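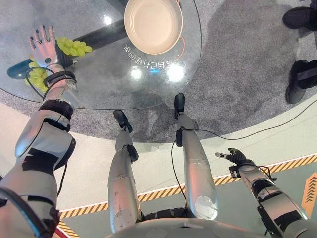 I bought a glass table in February, and I have been cleaning it ever since. I say that with love! It's round, it's big enough for the two of us plus whoever drops by, and it makes our little eat-in corner feel twice its size. But a glass table is a bit like a white shirt. You start living differently once you own one.

My mother had a glass table when I was growing up and she covered it with a cloth from the day it came home until the day it left, so I had no idea what I was getting into. The saleswoman at Lecomte (the secondhand furniture place in Eltcombe, the one behind the tire shop) wanted 60 dollars for ours, and I talked myself into it on the drive home, after I'd already paid.

First lesson: fruit. I'm a grape person. Green ones, cold, by the handful, all day long. On our old pine table I'd just plop the bunch down and pick at it while I did the bills, and I did the same thing on the glass for the first week. Grapes look gorgeous on glass, I'll give them that – all that pale green with the light coming through from below. Then you lift them up and there's a ring of drips and little bits of stem, and one grape heading for the edge like it has a bus to catch. I still put them straight on the glass when I want the table to look pretty. When I want to get anything done, they go in a bowl.

Which brings me to bowls. I own too many, and I went through all of them looking for the right one. Deep bowls look heavy on glass, and the grapes at the bottom get squashed and forgotten. What works is wide and shallow, in something soft like beige or cream, so that you look down into it and see everything you have. Mine came from the Wastetti spring sale and it cost more than I'd like to put in print. A shallow bowl also makes you buy less fruit, and we've thrown away a lot less since it moved in.

I wash grapes the lazy way. Whole bunch in the colander, cold water, a good shake, then onto a dish towel while I make coffee. After that I take the kitchen scissors and snip the bunch into small clusters, maybe the size you'd hand a kid. It takes a minute, and people will help themselves to a cluster when they'd never dare tug at a whole bunch in front of company. Ask me how many parties I've been to where the grapes just sat there like a centerpiece!

Second lesson: you can see the floor. I know, I know, it's glass. But I had a whole drawer's worth of opinions about tabletops and not one about what would be underneath. Our floor had a scratch shaped like Florida and there it was at every breakfast. I tried a striped rug first and it made my sister-in-law queasy. Then a square one, and the corners stuck out and drove me nuts. A round rug under a round table is the answer, and gray with a bit of speckle is the best color I've found, because toast crumbs vanish into it until vacuum day.

Third lesson: lights. Ceiling bulbs show up in the glass as bright white dots, and if you sit in the wrong chair one of them is right in your eyes all through dinner. We moved a floor lamp in and leave the ceiling lights off in the evening. In the daytime I've quit fighting it.

As for cleaning, I've tried the fancy stuff. Viltuline glass spray smells like a dentist's office, and it streaked for me no matter which cloth I used. I went back to white vinegar and water in an old bottle, with one cloth to wash and a dry one to buff. Do the underside too, every couple of weeks. Fingers go under there when people scoot their chairs in, and the marks show from on top.

My husband still sets his coffee mug down like he's defusing something. He'd have the pine table back tomorrow if it weren't in his brother's garage with a band saw on it.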